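**FOR RELEASE FRIDAY**

Trirkdale opens shared workroom – benches, desks, sink, bring your own mess

Trirkdale, the small workshop on the Irkness side of town, opens its workroom to local makers this Friday. Doors at 9. No membership desk, no tour. Pick a table, get going.

The room has been half unpacked since November and will stay that way a bit longer. Boxes still to empty. Shelving up, drawers mostly unlabeled. "We could wait til it's perfect or we could let people in," said Firdevs Çınar, who runs the place with Virgil Tudose. "People kept asking. So, in."

Worktables are wood, covered with white board so nobody has to worry about the top. Scuff it, draw on it, we swap the sheet when it gets bad.
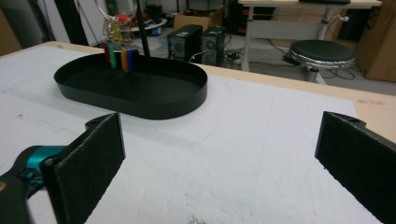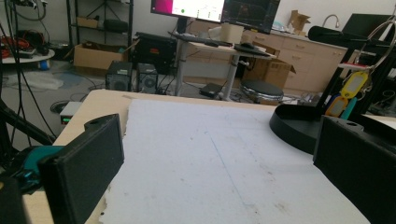

Day rate covers a table, use of the sink and counter, and a drawer for the week if you ask early. Key tags are handed out at the door – please give them back, we lost 2 in the first trial week alone. Small parts go in trays. Trays stay on the tables overnight, everything else gets put away.

Fumiko Ishida will run a Friday evening session on model bases and small repairs, 2 hours, materials included. First 100 sign-ups get their first day free. Ferkton is supplying the board.

Still wanted: stools, clean cardboard, a decent desk lamp. Drop off at the side door any afternoon.

Press visits by arangement, mornings are best. Questions on bookings to Zamfira Grecu, everything else to Virgil Tudose, Trirkdale front office.

– ends –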